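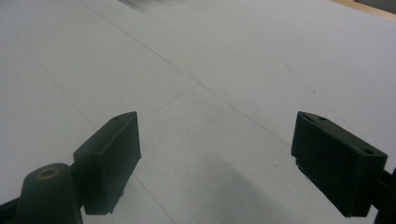
Clearing out the games cupboard this weekend because a website told me it'd take an afternoon. Sceptical from the start. A thread, numbered so I can keep track of my own complaining.

1/ The advice, from the Hallden tidy-up guide, is to begin with a clear pale surface so you can "see what you own". Fine. I know what I own. I own 2 decades of bits that fell out of cereal boxes and party bags.

2/ It also wants everything sorted by colour. Who plays by colour? Try telling a kid their favourite token lives with the yellows now.

3/ Case in point. Round thing, cartoon kid in a red shirt, shiny gold background. Is it red or yellow? The guide has no opinion. I put it in a pile called Round.
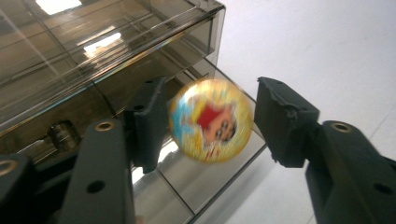 4/ On to value. There's a Gradodia listing asking $252 for a bag of mixed tokens, "rare, some wear". Asking isn't selling, mate. I've seen the same bag up there since November.

5/ Somebody will tell me to get the Cliva app and catalogue the lot. I tried it - 6 screens of questions before it let me name a single item, then it offered me a paid plan. No thanks.

6/ Abbasi storage tubs, though. The lids fit, the labels stay on, and I was all set to hate them at that price. Still reckon they're dear for plastic.

7/ Current tally is Round, Not Round, and a pile I'm calling Ask The Kids. The third one is the biggest and I don't expect it to shrink.

8/ Replies are already telling me to bin the lot. Maybe. But the last time I binned a pile of "junk" I spent the school holidays hearing about one missing disc, so I'll take my chances with the tubs.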